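Workbench & Counter Surfaces > Coverings and Layout

Thread: Kraft paper plus tape grid, is it worth the trouble?

lusuten_bench
I'm covering a tabletop with brown kraft paper and laying out large cells on it in painter's tape. The table gets used for sorting kitchen goods: bowls, small appliances, lidded pans. Roll is 300 ft. Two questions. Does the tape hold the paper down by itself, and what cell size do people use?

Hindonance
Tape on paper holds nothing to the table. It only holds to the paper. You need double-sided at the perimeter, or wrap the edge and fix it underneath. Cell size should follow the largest item plus a hand's width.

nevside_2
Skip the paper. Tape straight on the tabletop, wipe it down, done. Paper creases and then small things rock on the crease.

Hindonance
Bare top scratches under saucepans. Paper costs next to nothing. I replace mine every 11 days.

J. Espinoza
Blue tape on brown, large rectangles: 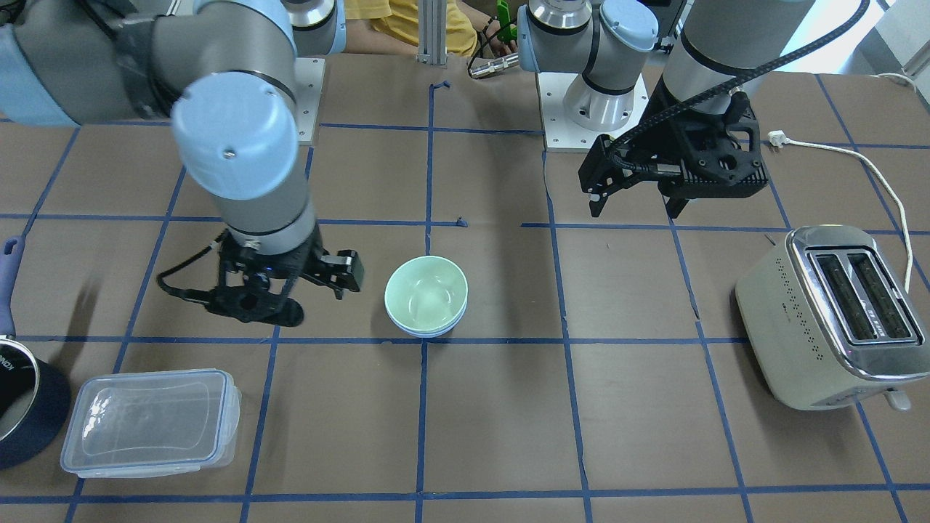
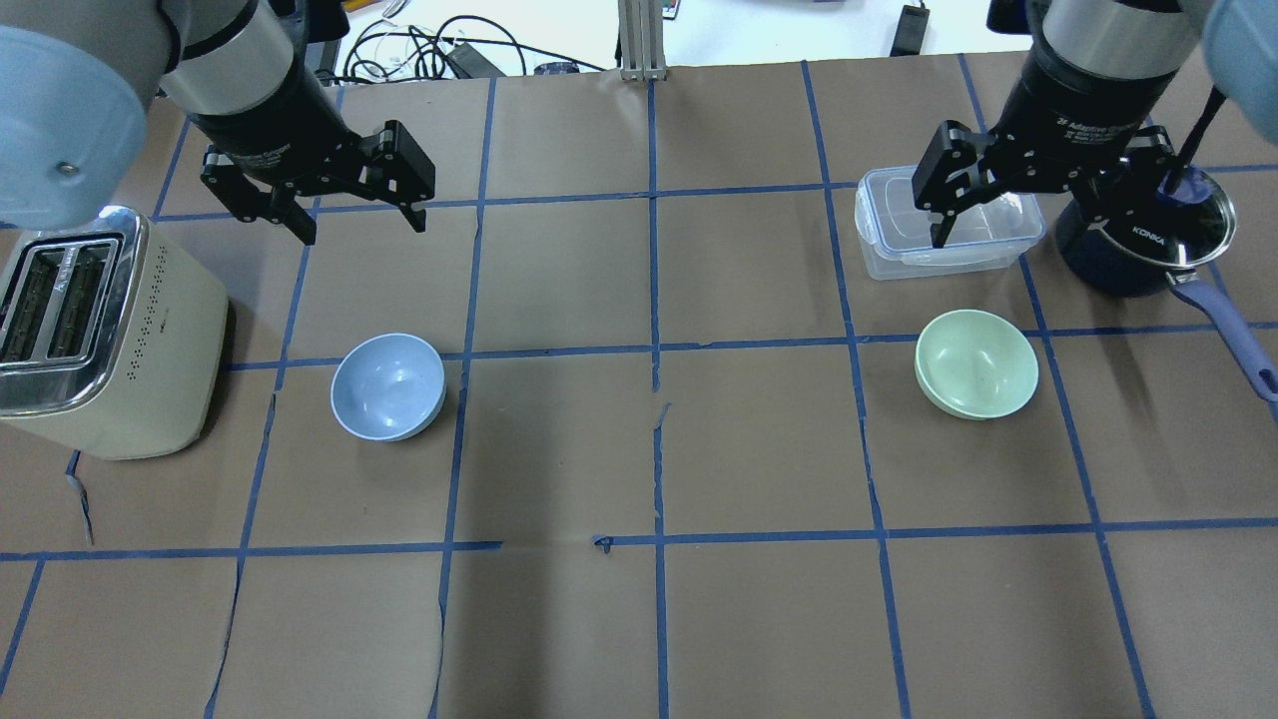
Cell size is where I disagree with Hindonance. Sizing every cell to the largest item wastes the table, and on mine the toaster was the only thing that forced the issue. I keep tall or heavy pieces toward the outside and give the middle to bowls. With the toaster at the far left and the saucepan up in the right corner, the light blue bowl and the pale green one get the space between. The lines are there for reference and an item can sit over one without harm.

lusuten_bench
Useful. Which way do you run the toaster slots? I was going to put the long side parallel to the edge of the table.

J. Espinoza
Whichever way leaves the cord on the outside. I don't think it matters otherwise.

nevside_2
If an item can sit over a line then the line does no work. Either the cells are assigned or it's decoration.

Lenihan
Reference lines do work. You can tell someone "second column, back row" and they put the bowl there. Assigned cells only pay off if the set of items never changes. I had assigned cells for a year and relabeled them constantly.

nevside_2
Then label the edges and leave out the interior lines. Less tape.

Lenihan
Tried it. People misjudge the row once they're past the middle of the table.

Hindonance
I'll concede the point on cell size for mixed items. I still want full clearance for anything with a handle. A saucepan handle over the next cell gets knocked.

lusuten_bench
Going with paper, perimeter fixed underneath, large cells. Does the tape come off the paper if I get a line wrong?

Hindonance
Within the hour, yes. After that it takes the top layer with it. Mark in pencil first.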